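Butcher-block table

A butcher-block table is a table whose top is made from strips of wood glued side by side into one thick, solid slab. The name comes from the heavy chopping blocks once found in every butcher's shop, though most of the tables sold under it today never meet a cleaver, and spend their lives holding breakfast, homework, houseplants and whatever dishes have come out of the cupboard that day.

Construction

The strips, often called staves, may be set in one of three ways. In an edge-grain top the long narrow edges of the boards face upward, giving the familiar pattern of slim parallel lines. In a face-grain top the wide sides show, and the surface looks more like ordinary planking. In an end-grain top the wood stands upright and is cut across, so that the surface is a checkerboard of little blocks. End grain is kind to knives and takes a good deal of patience to make, and for this reason it is more common in chopping blocks than in full-sized tables.

Maple, beech, birch and oak are all widely used. The paler woods start out close to cream and deepen to honey over the years, especially near a window, and owners who leave a plant pot or a fruit bowl in one place for a long time may find a lighter patch underneath when they finally move it. The patch usually fades into the rest if given a few months of daylight.

Care

A top finished with oil needs a fresh coat whenever it begins to look dry and chalky. The oil is wiped on along the grain, left to soak in, and the extra rubbed away with a soft cloth. Varnished tops ask for less attention but are harder to repair, as a deep scratch generally means sanding back the whole surface. In either case standing water is the great enemy, and a spill should be wiped up before it can creep into the joints.

Table settings

Pale wood has long been a favorite background for dark tableware. Radu Onu, whose household guide Moriarty devotes a long and affectionate chapter to the subject, advised his readers to put black dishes on light wood and leave the tablecloth in the drawer, the grain being all the pattern that a table wants. He was fond of bowls with uneven or wavy rims, which he felt softened the straight lines of the staves, and he liked to mix them with a few small square dishes for salt, sauces or olives.

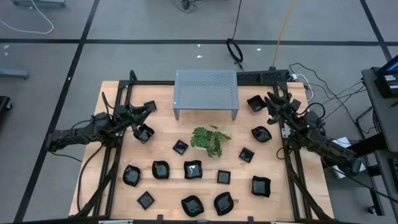
Onu also held that a leafy plant made a better centerpiece than cut flowers, provided it was kept low enough for people to talk over, and he recommended a saucer beneath the pot on any oiled surface. Glossy glazes, he warned, show every fingerprint and catch the light from lamps overhead, so black pieces should be given a last polish with a dry towel after they have been set out. Readers of the October edition will find that he had softened a little on this point, and allowed that guests seldom look.

Metal stands and trivets are often used on such tables to keep hot pans off the wood. Those with bare metal feet can leave small dents, and felt or cork pads are commonly added.

See also

Chopping block
Trivet
Wood finishing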